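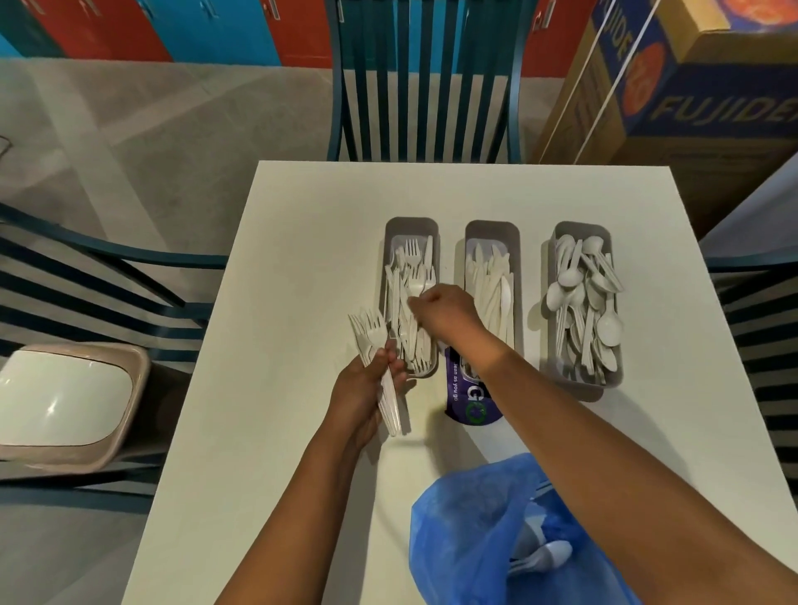
Ticket 110: Pranmont hall, serving counter, hot water urn keeps cutting out
Status: waiting on part
Priority: normal

Saturday, first entry
Hello all, and thank you for bearing with me on this one. The big Kolstead urn heated up fine for the lunch, then clicked off after 15 minutes and wouldn't come back until it had cooled down. We had a long line for tea by then, and everyone was very sweet about it! I tried it on the other outlet by the window and got the same result, so I don't think it's the wiring.

Update, Saturday 4 pm
Emptied it and had a good look inside. There's a thick chalky crust over the bottom plate (I'm afraid it's been a while). Ran the Baert descaler through 3 times, rinsed well, filled to the 16 cup line. It stayed on longer but still tripped before the light went green.

Reply from Celtora parts desk
Thanks for such a thorough write-up. Scale makes the cutoff trip early, and after enough of that the cutoff itself gets weak. We'd replace it. Please leave the urn unplugged until then.

Update
Ordered, and the urn is in the back closet with a note taped to the lid. Please use the two kettles for now.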